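4.2 Why people keep the card

We had expected the printed face of the key card to matter very little. A card opens a door, and most of our guests said as much when we first sat down with them. But the longer those talks went on — and some of them went on a good while, over coffee in the breakfast room — the more often the artwork came up. People remembered the cards with trees, or a street, or a bit of sky, long after they had forgotten the room number.

Of the 3,379 cards handed out at the Jang and Flilto houses during the study, roughly 2,000 came back to the front desk at checkout. The rest went home in coat pockets and paperback novels, and we were lucky enough to talk with 18 of the guests who had kept theirs. One retired teacher had a whole drawer of them going back years, and she was kind enough to lay them out on her kitchen table for us, sorted by season.

Plain cards carrying only a logo were the ones people were happiest to drop in the return box. Illustrated cards were turned over, shown to a spouse, and passed across the desk a little slowly. Figure 3 shows a card of the illustrated kind, with bare trees in gold and brown against a pale yellow sky and the word HOTEL in large white capitals.

Desk staff had noticed all this well before we did. A-yeong Sun, who worked evenings at the Jang house through January, told us that guests often asked which picture they would be getting, and that she had started letting children choose. The insertion arrow was a smaller worry. Several guests said they took it for part of the drawing at first, and we come back to that in Section 5.

Figure 3. An illustrated key card, held upright.
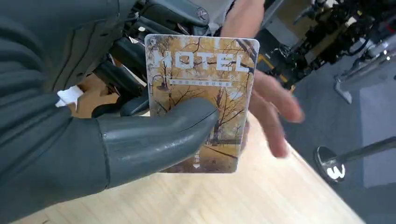 Whether a kept card also brings a guest back another year is harder to say, and our records do not reach far enough to answer it.

Related items
Paper or plastic? Room keys at the Skukex inns
Lost property and small keepsakes
What the Cledix door lock asks of its guests

Contact the editors | Copyright the authors | Back to top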